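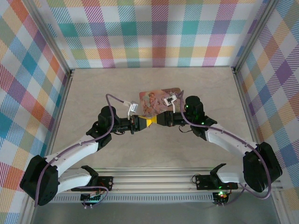
1 min read

I've wanted plaid around my work table for years, and I'm so glad I went bright! Pink, orange, teal, a bit of everything on white. If you try it, start in a back corner and match the stripes there first - the side walls are much easier after that. Leave an extra 3 inches on every piece for trimming. Keep the tabletop plain, though. Mine's a light beige with a faint mottle, and little screws still hide on it, so I keep a saucer handy (an old Erberg one).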